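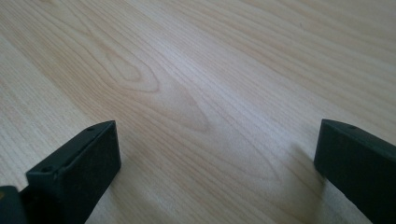

Reading wood grain for people who buy tables
notes for the Skevesby evening talk, 25 min + questions

START SLOW. Don't do the joke about the dentist.

Hello, thanks to Roswitha for the invite, thanks to Mei-kuen for the sample boards. Boards come round during the talk, please pass them left, please send them back (last time two walked off).

Who I am — 88 tabletops refinished since I went full time, mostly kitchens, a few offices. Not a scientist. Wyn Hughes is in the second row and will correct me on the botany.

1. Why bother

Ask the room: who has looked at their own table today. Properly looked. Wait for hands.
Most of us eat off a pattern for ten years and couldn't draw it.
Two reasons to learn it. Buying — you know what you're paying for. Fixing — you know which way to sand, where the stain will go blotchy.

2. The arches

Pale tabletop on the screen. Let them look, don't talk, count to five.
Point at the nested arches. Pointed, one inside the next, long teardrop in the middle. This is what we call cathedral.
Where it comes from: tree is a stack of cones, roughly. Cut flat through a cone, off center, you get the arches. Each line is a growth ring sliced at a shallow angle.
Do the carrot thing. Carrot + knife in the blue bag. Cut ACROSS first, rings. Then lengthwise, off to one side. Hold it up, walk along the front row.
Shallow angle = wide lines. Steep angle = tight lines. Say it twice.

3. The straight stuff either side

Back to the screen. Left of the arches, long stripes nearly parallel. Right side, same idea but a bit wavy.
Same cut, further out from the middle of the tree, saw meets the rings more steeply. So one flat sawn board gives you both. People think it's two boards glued, they ask me that a lot.
Quarter sawn — mention only, Lieselotte is doing a whole session on it in September.

4. What wood is it

Someone will shout maple. Someone will shout birch. Good, let them fight for a minute.
From a picture I wouldn't swear to either. I wouldn't swear it was solid wood. Pale, creamy, bit of pink, bit of honey, fine lines. That's a look, and a printed surface can have that look as well.
How to check at home:
— edge. Does the line on top carry on over the edge? Solid does. Veneer and print mostly don't.
— end. Rings on the end of the board, should match up with the arches on top.
— repeat. Find one odd mark, then go looking for its twin. Prints repeat. My sister's desk has the same knot four times.
— underneath. Get down on the floor, everybody forgets underneath.
Pass round board 1 (solid), board 2 (veneer), board 3 (print). Do NOT say which is which until the end. Labels are on the back under the tape, check tape is still on!!

5. Light

Important bit, people rush this. So do I.
See the whiter band slanting down through the middle. Lines go faint in it. Wood hasn't changed, that's shine. Move your head and it moves.
So never judge a top from one spot. Walk round it. Low light from the side if you can get it, phone flashlight flat on the surface, every dent and swirl shows up.
Showrooms light from straight above. Make of that what you will.
Story — Edeltraud Wyss, table from Velmont, sent it back for a "bleached patch". I went over. Ceiling lamp. Moved the table two feet, patch gone. She tells this story herself so it's ok to use her name, have asked.

6. Finish

Matte / satin / gloss. Screen one I'd call matte with a bit of sheen. My favorite, for what that's worth.
Gloss: shows every crumb, kills the grain in bright light.
Matte: kind to scratches, less kind to grease. Rub one place too hard and you polish it, then you've got a shiny coaster shape forever.
Sanding — WITH the lines. On the straight part easy. On the arches you can't follow the curve, don't try, go along the length of the board and live with it.
Fine paper, light hand. Stop before you think you should.
If board 2 is what you've got at home: veneer is thin. Very thin. Hand only, no machine. I have gone through one and it cost me 913 dollars to put right. Pause here, somebody always gasps.

7. Stain on pale wood

Quick. Pale close grained wood takes stain unevenly. The arches drink more in some places than others and you get tiger face.
Conditioner first. Or leave it alone. Leave it alone is usually the anser.
Test underneath. Again, underneath.
Wait till it's dry before you decide, wet color lies to you.

8. Care — one minute, they'll be tired

Damp cloth, then dry cloth. Along the grain.
Mats under hot things.
No vinegar, I know what the internet says.
Move the fruit bowl now and then or you get a fruit bowl shaped pale spot. Direct sun same problem.

9. Reveal the boards

Hands up for board 1 solid. Board 2. Board 3.
When I did this for the Usis group 101 people voted and most of them picked the print as the real one. Read that out, makes everyone feel better.
Peel the tapes.

Questions. If none: ask Wyn about ring width and dry summers, he'll go on a while.

Handout is one page, both sides, 327 words, spare copys by the door. Lieselotte has the sign up sheet for the sanding workshop.

Collect boards. Collect carrot.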